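The Power Strip Gets Its Own Post

Every house has one object that outranks the people living in it. In ours it's a white power strip, and for most of May it lived behind the couch, where it ran two lamps, a router and a fan that only had one speed. Then we rearranged the living room and it lost its job.

I put it on the table to decide its future. It has a master switch at one end, three little switches in a row and three sockets that claim to get along with any plug on earth. I bought it when I was traveling a lot and thought of myself as a person with foreign appliances. I owned one foreign appliance, a Wadent kettle, and it leaked.

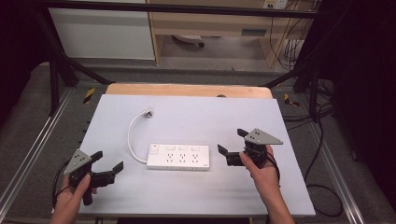 The case for keeping it

Individual switches. I'm a simple man and I like turning off one thing without turning off everything. The Flilerex strip in the kitchen has a single button, so killing the toaster also kills the radio, usually in the middle of the weather.

Also the cord. I've tried wrapping it, folding it and tying it with a bread clip, and it goes straight back to the shape it prefers.

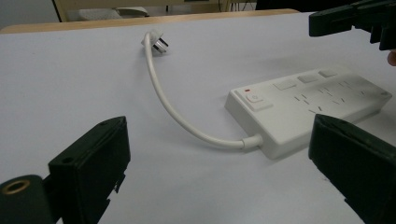
The cord, at rest, with its prongs showing.

The case against

My friend Doğukan Dağdelen came over and told me, with the confidence of someone who once replaced a doorbell, that universal sockets hold every plug badly. He has a point. My phone charger used to sag out of the middle one like a tired tooth. He also told me to stop running a heater off it, which I had already stopped doing – almost two days earlier.

He wanted me to get a Skover, with sockets that fit the plugs we really own. I looked it up and closed the tab.

So the old one stays, but it moves to the table, where I can see it and where the fan can't reach. Lamp, laptop, charger. No heater, no kettle.

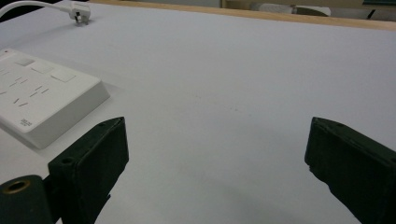 Plenty of table left over.

Next up is the drawer with the adapters in it. I've been putting that off since the couch was new.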